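Robots at the Packing Bench: What Changes for the People Next to Them
Project report, 2024-10-28 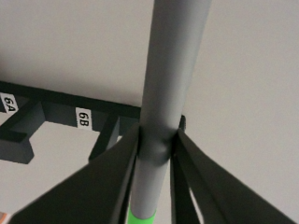 Fig. 1. Simulator view: the gripper closing on the gray cylinder, with rack labels 6A and 6B behind it.

I picked this topic after spending May at Getwood, a parts supplier in Teltow. My job there was mostly carrying boxes, so I had lots of time to watch (and bug people with questions, sorry everybody). They were getting ready to put an arm on one of the two sorting benches, and before it touched any real stock it had to do the whole job in simulation. The software is called Jamby, and I got to sit in on the practice runs!

The task sounds boring when you write it down. Pick up a part, take it to the right place on the rack, let go, repeat. A person at the bench does it while talking about lunch. The arm needs everything spelled out, and the first thing I learned was how much the workers know that was never written anywhere. Which rack spots are a pain to reach, which parts roll, how hard you can squeeze. One of the sorters spent a whole afternoon explaining this to the engineer, and I think it was the most useful meeting of the month.

The practice set was 1197 runs. I went through the log for my project and marked 489 of them where somebody had written a comment. Most comments were about grip position: too high, too low, tilted. I had expected software people to write those, but a lot came from the bench crew, who took turns at the screen for up to 2 hours a shift.

So that's the big change I saw, and it started before any robot arrived. Part of the job moved from hands to eyes. Some people loved it (you get to sit down, your wrists get a rest). Others told me they were wiped out by staring at a screen, and one said she missed having a pile that gets smaller. I get that. When you sort 1000 parts you can see you did something.

Pay was the other thing everybody brought up. The checking work was new, but it was paid at the same rate as sorting, and people felt it should count as a skill. My supervisor said it was being looked at. I don't know how it ended, my placement was over by then.

I also asked if they were scared for their jobs. The answers were all over the place. The older sorters mostly shrugged and said the plant had been through this with the conveyor. The newer ones worried more, especially the ones on short contracts.

If I did this project again I'd interview people before and after the arm went live, and I'd ask the night shift too, who I never met. I'd also read the log while I was still there, so I could ask what "bad Tuesday grip" was supposed to mean.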